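Keeping the church kitchen going through conference week

Our chapel puts up visitors for a teaching conference every May, and the kitchen was built for a congregation that liked a biscuit and went home. These tips were learnt the hard way, mostly by Ashok Joshi and me, standing in a puddle.

Fill the urn the night before and set it on a timer for 6.30. An urn switched on during the last hymn will boil at the benediction of the following service.

Tea for 77 needs fewer bags than you think and more milk. Put two jugs at opposite ends of the hatch, or the queue will form itself into a knot and discuss the sermon there.

Limescale comes out of the urn with white vinegar and hot water, left for an hour. Rinse it twice. We rinsed once, and the visiting preacher was very gracious.

Candle wax on the altar linen: let it harden, lift off what you can with a blunt knife, then iron the rest through brown paper on a low heat. Keep moving to a clean patch of paper. Coloured wax may leave a stain, in which case turn the cloth round and put the flowers on it.
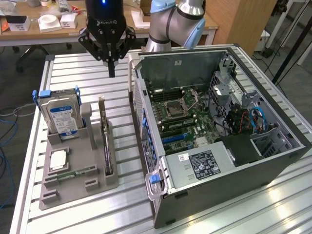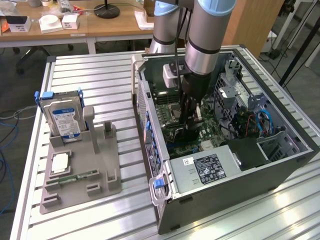 Hymn books that smell of cupboard should be stood on end, fanned open, in a dry room for a few days. A dish of bicarbonate of soda on the shelf helps afterwards. Don't put them on the radiator - the glue gives up, and you find "Abide with Me" in the car park.

Stacking chairs squeak at the feet. Wipe the rubber caps with soapy water and replace any that have split. Start with the back row, where people fidget.

For the washing up, glasses first, then cups, then anything that has met Umesh Tyagi's lentil bake. Soak that dish overnight in warm water and a spoonful of washing soda, provided it isn't aluminium.

Label every casserole lid with masking tape on the day it arrives. I still have two from last year, both good ones, and Vikas Goel says neither is his. Lids can be collected from the shelf over the fridge after the morning service.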